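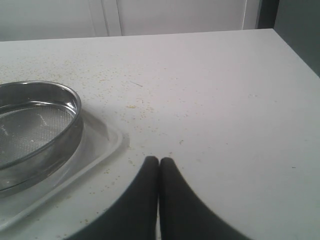
The gripper on the Linby arm needed its zero set again this month, and I've been asked twice how I do it, so I'm writing it down. The trouble with that cell is that the work is dusty and small, and the fingers get blamed for things that start on the table. Loose grain on the white tabletop, a sieve sitting in its clear tray, the two black fingertips closed side by side: that is a normal view from the wrist camera, and most of what I check I can check from a view like it. The seam between the fingers is what I look at first. If the tips don't come to the same height, or the seam opens out toward the tips, there's no point touching anything else until that's sorted.

The job itself is simple. The arm picks up a sieve, carries it to the shaker, brings it back, and sets it down in the tray. It doesn't do the pouring. Deisy Arboleda set up the cell before I started at Mosquera, and she left good notes, but they stop at the point where everything was new. They don't cover a gripper that has done a few months of work.

Here is the order I go in now.

First I clear the table. For a while I skipped this and just jogged the arm up out of the way. Then I spent most of an afternoon chasing a height error that came from granules under one foot of the touch-off block. The block is a machined piece of steel, it's dead flat, and it will sit crooked on one grain. Now I brush the table toward the near edge with a soft hand brush into a dustpan, then go over it with a barely damp cloth, then a dry one. No compressed air. Air puts the stuff in the linear guide behind the fingers, and I have cleaned that guide once and don't want to do it again.

The sieve gets turned over and tapped out on a sheet of paper, then brushed from the underside. The mesh holds on to more than you'd think. I don't use the stiff brush on the fine ones. Dinesh Nishad did that on a fine mesh before he knew, and the weave went slack on one side, and after that it passed particles it should have stopped. It's in the cupboard now with tape across it.

The tray gets wiped and put back against its two stops. The stops are the important part. They are little aluminum blocks we clamp on when we set up, and the program assumes the tray is hard against both. If somebody takes the tray to the sink and puts it back by eye, the arm will still place the sieve, but it will land on the rim of the tray about one time in a handful and tip.

After that I power down the arm at the Certon controller, lock the switch, and take the fingers off. Two screws each. They look the same but they aren't interchangeable, and I've scratched an L and an R on the backs where they bolt to the carriage. Put the screws in a lid or a cup. They are short and they roll.

With the fingers off I look at the following:

- the flat face where each finger meets its carriage, for grit
- the inside edges of the fingers, for flat spots
- the carriages, by pushing them by hand end to end and feeling for a catch
- the cable at the wrist, where it bends
- the window over the camera, for dust

The grit on the mounting face is the one that catches me most often. A single granule there tilts the finger, and out at the tip that tilt turns into a gap you can see. I used to think the fingers were wearing out and I ordered a new pair from Clunder, which took ages. When they came I bolted them on and the gap was still there. Cleaned the faces, put the old pair back on, gap gone. The new pair is still in its bag in the drawer, so at least we have a spare set.

Flat spots are real too, but they come slowly. The sieve rims are hard and polished, the fingers are softer, and they grip the same place every time. I put a straightedge on the inside edge and hold it up to the window. If I see light in one spot, I write it down and leave it alone. When light shows along a good part of the edge, I'll change them. We aren't there yet.

Refitting goes like this. Finger on, both screws in loose. Close the gripper at low force so the fingers square themselves against each other. Then snug the screws a little at a time, going left, right, left, right. If you tighten one finger all the way first, it pulls over and the other one follows it. Open and close it a few times and look at the tips again before doing the final tightening. I do mine with the small torque driver. Deisy does hers by feel and hers come out fine.

Then the zero. Fingers closed, no part in them, run the homing routine from the pendant. It closes until the current rises, backs off, closes again slower, and stores that position. I run it three times and compare. If the stored number moves between runs, something is still loose or still dirty, and I go back to the screws. It has never been the software. I've accused the software plenty.

Tool height comes after zero, always in that order. I set the touch-off block in the middle of the table, bring the closed fingertips down over it at the slowest jog speed, and stop 5 mm above. From there it's a feeler gauge and single steps. People want to come down until it touches and then back up a bit. Don't. The tips flex slightly when they press, and you end up storing the flexed height, and then every pick is a little low and the fingertips drag on the tray.

While I have the block out I check the camera against it as well. The block has a cross scribed on top. I park the arm at the check position and the cross should fall in line with the seam of the fingers. If it's off to one side I loosen the camera bracket and nudge it. This part is fiddly, and the bracket always shifts a hair when you tighten it, so I aim slightly the wrong way on purpose -- same as you would hanging a door.

The log says the gripper went 864 cycles between the last zero and this one. Before that it was fewer, and before that we didn't write it down. I've put a reminder in at 400, which is early, but the whole thing takes me less time when it isn't far out. This last one took 29 minutes from locking the switch to the first dry run. My first go at it took a whole morning, and I had to call Dinesh over to find a screw.

For the dry run I leave the sieve empty and run at quarter speed with my hand on the stop. Pick, lift, hold, set down. I listen more than I look. When the sieve seats properly in the tray there's one sound, a dull one. If there are two sounds it has come down on an edge and dropped. Two sounds means check the tray stops again before you go anywhere near the program.

A few loose ends.

Hairs and cloth fibers are a nuisance on a white table. They don't hurt the gripper, but the vision step sometimes draws a box around one and waits for somebody to clear it. I've switched to the lint-free wipes from the balance room, and it happens less. I still find one most mornings.

I want to try a lip along the far side of the table. The grain that travels that way ends up down behind, between the table and the cabinets, and getting it out means moving the table, which means checking the height all over again. Dinesh thinks a strip of angle would do it. My worry is the elbow on the return move, where it already comes lower than I'd like -- I need to measure that with the arm at full reach before we drill anything.

The wrist cable is the next thing that will need doing. The jacket is starting to go shiny at the bend. I've asked for a replacement and for the longer clamp that goes with it, and when they turn up I'll write down how that goes in, including which connector you have to undo first. Deisy's notes have it the other way around from how it's wired now.

Notebook > Work > Arm and gripper
Last updated: November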